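Gripper notes from the cable bench

I've had two sets of fingers on my desk for most of May, and the question I keep getting from you all is the same one: does it really matter which ones you bolt on? For boxes and cups, not so much. For cables, oh boy, yes!

So the job I've been trying them on is untangling. You take a handful of thin leads, dump them in a heap on the table, and ask a pair of arms to get one out. The first set of fingers is the Resenora flat pads, wide and kind of squishy. The second is the Cerkmont wedges, which come to a point. Same arms, same controller, same wrist cameras for both. I drive some of the runs by hand and let the Geltdale software have a go at the others (it's the free version, so don't expect miracles).
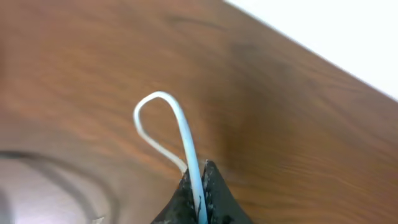 The pads are lovely when a cable is lying by itself. They forgive you for being a bit off to one side, and I like that in a tool. But put a second cable close by and they grab both, and then you're dragging the whole mess across the table and saying things you wouldn't want in a newsletter. The wedges can get down between two leads and take just the one. They're fussier about aim, though, and a thin lead can roll right off the tip if you close too fast. I ended up dropping the closing speed a lot, and that helped more than any other setting I touched.

I logged 3,000 tries in all. The wedges came away with a single cable on 2,114 of the tries I've gone through properly so far, pads and wedges mixed - no wait, let me say that right. It was 2,114 clean grabs for both sets together, and 1,435 of those were the wedges. Each set got the same number of tries, so you can do your own division. 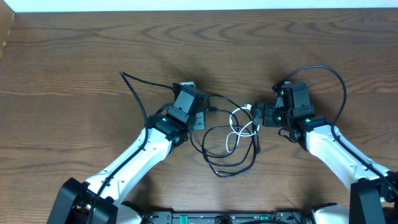

Both arms in close, with the tangle between the grippers.

Two arms is where it gets fun and also where I lost most of a Monday. One arm holds, the other pulls, and in theory the knot just falls open. In practice the arms want the same bit of space, and the controller gets nervous and stops. I moved the meeting point a little further out on the table and gave the holding arm a softer grip, and the stops got a lot less common. I also tried letting one side work by itself. Slower, but way calmer, and for a loose heap I think I prefer it.
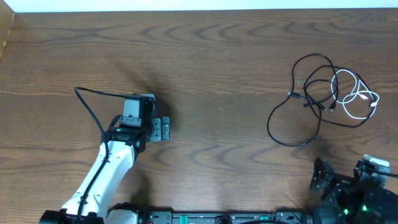 Itziar Vidal wrote back after my last update that I should quit blaming the fingers and look at the wrist camera angle first, as her own pads did much better once she tilted the camera down toward the tips. I haven't tried that yet. It's next on the list, right after I find a better way to route the arm cables, which has been bugging me for weeks.

If you've run anything on thin leads with the Bustamante three-finger hand, please write in. I'd love to borrow your settings!

Comments

wirewrangler: Did you try tape on the pads? I put a narrow strip down the middle of mine and it stopped picking up the neighbors quite so much.

Dot P.: Slowing the close worked for me too. Took almost 145 tries before I thought of it, so thanks for making me feel less alone.

hexkey: Would like to see the pads and wedges mixed, one on each arm. Pads to hold, wedges to pull?

Last updated: May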